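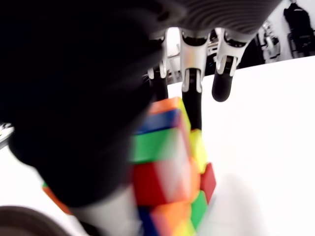

Robotic hand, black fingertips, cube.

Lomska Choir - planning meeting, November 2020
Present: Tharindu Haque (chair), Iresha Saha (notes), altos by phone, bad line
Apologies: Seneviratne family

1. Last minutes. Read, OK. One fix - the piano tuning was September.

2. Rehearsals. Still online. Sound lag makes singing together hopeless, so everyone mutes and sings to the track. Basses want the track slower. Tharindu to re-record at 59 for the second peice, same as printed tempo.

3. Hall. Zivilside will hold our booking for spring, deposit 400. Refund if closed by order, otherwise not. Long discussion. Agreed to pay. Iresha wants the refund part in writing first.

4. Music. Bronance set is 12 copies short. Order more or share? Order. No photocopying please, we got a letter last time.

5. Money. 2000 in the account before the deposit. Dues stay the same, late payers to be emailed agian.

6. AOB. Folders - return them to Iresha's porch, blue bin, lid on. Carols outside the library: undecided, ask again once the county rules are out.

Next meeting by phone, same number, new passcode to follow.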